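Wulside Wrist-View Stacking Set: Data Card

Maintained by the Perception and Planning Group, Desley Laboratory, Rondport
Card last revised 26/11/2020
Contact: Carmela Valentini (data), Igor Michalski (software)

Summary

The Wulside set supports the development of perception and grasp planning software for small two-finger grippers working at table height. It consists of 200 recorded episodes, each made up of a color image stream from a wrist camera, joint positions, gripper opening and the commands issued by the planner. The set is intended for the evaluation of segmentation, stack-order estimation and grasp proposal modules. It was not designed for training large policies, and its size makes it a poor choice for that purpose.

Contents of a release

episodes/ — one folder per episode, holding frames, state log and command log
masks/ — hand-drawn object masks for selected frames
calib/ — camera intrinsics and the wrist-to-camera transform
splits/ — plain text lists for development and test
tools/ — reader, viewer and scoring scripts

Masks are provided for 58 episodes. The remaining episodes carry object labels at the episode level only. Annotation was carried out by Assunta Marino and Adelmo Cocco, and disagreements were settled by a second pass over the frame in question.

Label conventions

1. Stacked objects receive separate masks, even where they are of the same type. A two-layer sponge is one object, and its layers are not divided. The stack order is written from the table upward. Annotators should not infer the order from layer color, as sponges may be placed with either side up; in the frame below, the smaller one lies with its pale layer upward on top of a larger one with its dark layer upward. 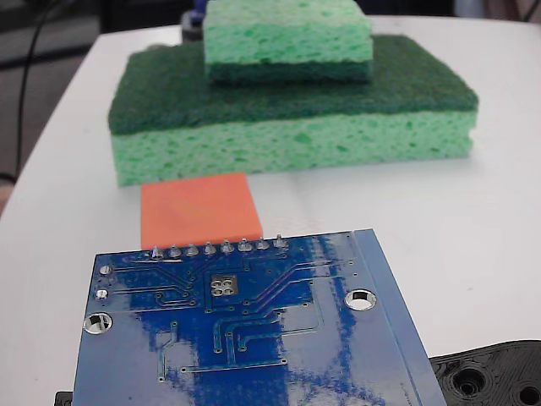 2. Partly hidden objects are masked only where they are visible. The field "occluded_by" names the object in front. Where an object leaves the image, the field "truncated" is set to true and no attempt is made to complete the outline.

3. Gripper parts are assigned the reserved class 0 and are excluded from all scores. Planner users should note that the reader returns this class by default. It may be removed with the option --drop-self.

4. Holes that pass through an object, such as mounting holes in a circuit board, are treated as part of the object. Earlier drafts of the masks cut them out, which led the grasp proposal module to place contact points along the rim of the hole.

5. Glare on shiny surfaces is not labeled. Pixels that are washed out by reflection still belong to the object beneath.

Software

The tools require Python 3.6 or later. The scoring script expects one prediction file per episode, in the same layout as the masks folder:

python tools/score.py --pred out/ --split splits/test.txt

The viewer can overlay masks and planned grasps on the recorded frames. Replay against the Pellegrini controller is supported in simulation only. Command logs must not be sent to a physical arm, as they contain no collision checks and assume the original table height.

Known issues

In nearly 20 episodes the state log begins a short time after the first frame. The reader pads the missing rows with the first valid value and prints a warning.

Two episodes have an incorrect wrist-to-camera transform. They are listed in splits/exclude.txt and will be corrected in the next release.

The depth channel announced in October has been withdrawn pending a review of its alignment with the color frames.

Access and changes

Requests for access should be addressed to Lucrezia Tedesco at the Rondport office. Corrections to masks may be submitted as patches against the masks folder, with the episode number in the subject line. Patches that change the label conventions must first be agreed with the data contact.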